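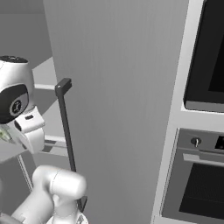 3.2 What people told us about their kitchens

I should own up that I went into the Pollgate interviews expecting to hear about food prices. We did hear about them (a lot!), but what people really wanted to talk about was cupboards. Of the 213 households that sent back our form, 116 said they had thrown away something in the past month that they'd forgotten they owned, and when I sat down with a few of them over tea it was nearly always something at the back: half a jar of pesto, a bag of lentils from the old house, that sort of thing.

I've kept the two towns apart in what follows. Pollgate is mostly terraces with small kitchens, while Fisulley has newer houses and a good deal more storage, and I'd assumed the extra room would help. It didn't seem to. People in Fisulley shopped less often and bought more each time, so things got buried.

Figure 3. A tall, light-grey door with a long dark handle, in a computer-rendered view.

One woman in Fisulley told me she did a "use it up" tea every February and then forgot the idea for the other 11 months, which made me laugh as I do exactly the same. I've coded answers like hers as "occasional clearing", even though our first scheme, borrowed from the earlier Flukport survey, had no box for it and would have lumped her in with people who never clear out at all. I think that was a mistake in Flukport, and it may be why their waste scores look so flat. I come back to the scoring in section 4, where the weekly shoppers are treated separately.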